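Mellor Round Dinner Plate, White

Item code: 3259
Sold by: Gramine Catering Supply
Carton: 12 plates

The Mellor is a plain white round plate for cafes, staff kitchens, motels and anyone who goes through a lot of crockery. It has a shallow raised rim, so sauce stays put, and it stacks flat in a standard cupboard.

We have carried the Mellor for six years. The shape has not changed in that time, and replacements will match the plates you already own. The colour is a neutral white with no band or pattern.

Care

Dishwasher and microwave safe. Let plates cool before stacking them. Grey marks from cutlery come off with a cream cleaner and a soft cloth. Don't use steel wool, as it dulls the glaze.

Do not put the plate under a grill or on a hotplate. For oven-to-table use, see the Vallow range, item code 1302.

A round white plate sits well on brown or grey tabletops, and the Mellor works just as well without a placemat.
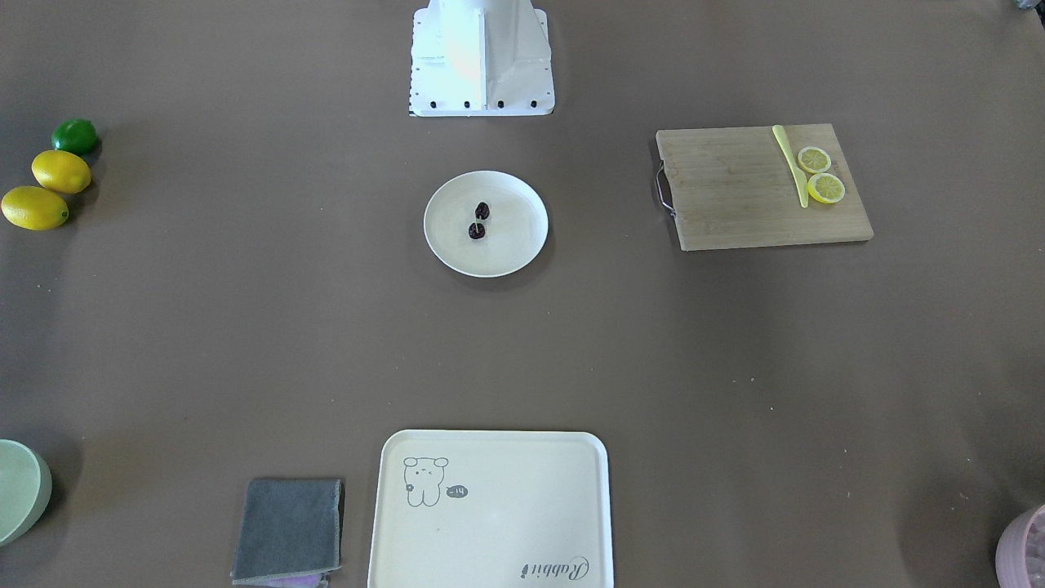
Ordering and delivery

Plates are sold by the carton. Single plates can be bought over the counter at our showroom but not online. Orders over $200 are delivered free to metro addresses. Regional freight is worked out at the checkout.

We keep more than 4000 plates in the warehouse and most orders leave the next working day. For a large fit-out, ring Kelly Pickering in trade sales and she will hold stock for you while your site is finished.

Breakages

Check cartons when they arrive. Report any chipped or cracked plates within seven days and send a photo of the plate and the carton label. We will credit your account or send new ones with your next order, whichever you prefer.

Goes with

Mellor side plate, white
Mellor soup bowl, white
Wolon table cutlery, stainless steel
Vallow oval baking dish

Customer comments

"Bought two cartons for the bowls club. Good weight, easy to carry three at a time. One arrived chipped and it was credited the same week." Alfie Mottram

"Matches the ones we bought in February. Would like a slightly bigger size for the Sunday roast." Zainab Briggs

Prices include GST. Page updated 08/05/2025.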